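Shipping a shadow box assemblage to a group show, work is not glazed

Posted in: Exhibiting and Handling
Asked by Kelechi Ogunleye, 5 August 2026

I have one piece accepted for a group show at the Garrido and have to ship it there myself. The gallery's artist agreement covers return shipping but not inbound. I have not shipped three-dimensional work before, only flat drawings in tubes.

The work is a shadow box assemblage, open front, no glass or acrylic. Outer size is 41 cm square and 10 cm deep. Inside are found paper, printed tin and a few small turned parts, attached with PVA and in places with fine brass wire. The paper elements stand off the backing and will bend if anything touches them. The shadow box itself is solid and screwed at the corners.

What I need to know:

How do I protect an open front when nothing can rest on the work?
Is double boxing enough or does this need a crate?
What do I declare as the value? The price on the checklist is higher than what I would net after commission.

The loan form asks for "condition on dispatch" but gives no format. The gallery has not answered my email about it.

Geritz
Double box is enough at that size if the inner box is rigid. A crate adds weight and the gallery then has to store it for the run of the show, and a lot of small spaces will not.

For the open front, make a travel lid. Cut a sheet of rigid board to the outer size of the shadow box and fix it to the front edge only. Twill tape tied around the whole object in both directions works and leaves no residue. Do not use masking tape on a painted or waxed edge. If any element projects past the front edge, add a collar of foam strips to the underside of the lid until you have at least 3 cm clear over the highest point. Check this with a straightedge before you close it.

Then wrap the lidded object in glassine or plain polyethylene sheet, closed with tape on the back. Place it in the inner box with foam corners. Inner box goes into the outer box with foam on all six sides. Loose fill moves in transit and the object ends up against one wall, so use sheet or block foam. Ship it lying face up if you can get the carrier to respect that. Usually you can't, so pack it as if it will travel on every side.

The brass wire is the part I would look at again. Wire that is only twisted will work loose with vibration. Hold the object vertical, tap the back with your knuckles and listen. Anything that rattles will be off by the time it arrives.

Value: declare the checklist price if the gallery has agreed to it in writing. Read the exclusions first. Many carrier policies limit or refuse original art whatever number you write on the label, and in that case the declared value buys you nothing. A separate transit policy is worth a phone call.

Brestex
crate it. double boxing is fine until it isn't

Trisska
I handle incoming work for a nonprofit space, so this is from the receiving side.

Condition on dispatch means a short written report plus photos, dated and signed. One page. Title, medium, dimensions, then existing faults listed by location: "upper left corner, 2 mm loss to paint, old." Say whether the fault is stable. Found material arrives with plenty of wear that belongs to the piece, and if you don't list it, it gets recorded as damage on arrival.

Put one copy of the report in an envelope in the outer box, on top, and email another to the gallery before pickup. Include packing instructions in the order of unpacking, and mark the travel lid REMOVE BEFORE INSTALLING on the outside. I have seen a lid hung on a wall with the work still behind it.

Keep your own file small.
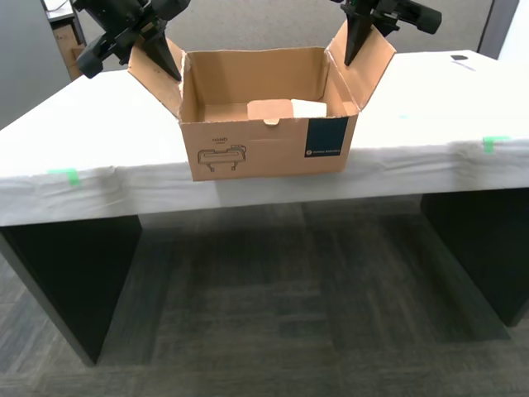
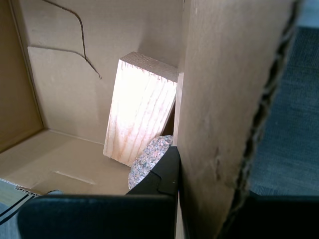
Open cardboard box on a covered table, and the inside of an open box

On value I disagree slightly with Geritz. If the agreement states an insurance value, use that figure and no other. With us it is 70 percent of retail, but galleries differ, and a mismatch between the loan form and the carrier label slows down any claim. Ask again, by phone this time, and get the reply in an email afterward.

Thread marked as answered by Ekrem Canpolat, moderator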